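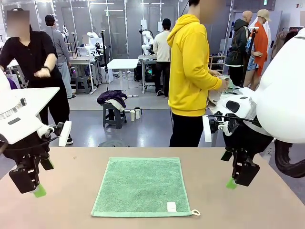 Search this site Go

Cinumton's planner learns to wait

Last updated 2023-09-05

"Cloth is wonderful because it never does the same thing twice!" says the lead developer of Cinumton, the two-arm planner built at Modarell in Drosanthorpe. The old version replanned every 200 milliseconds, and the arms dithered. The new one commits to a whole fold, then checks the corners again. "We threw out 800 lines in January and I loved every minute of it." Towels come first (flat, square, easy to score), shirts later.

Comments (3)

towelnerd: Does it replan if a corner slips?

gripfan5: Yes, see the release notes. So smooth now!

mk13: More on the corner detector please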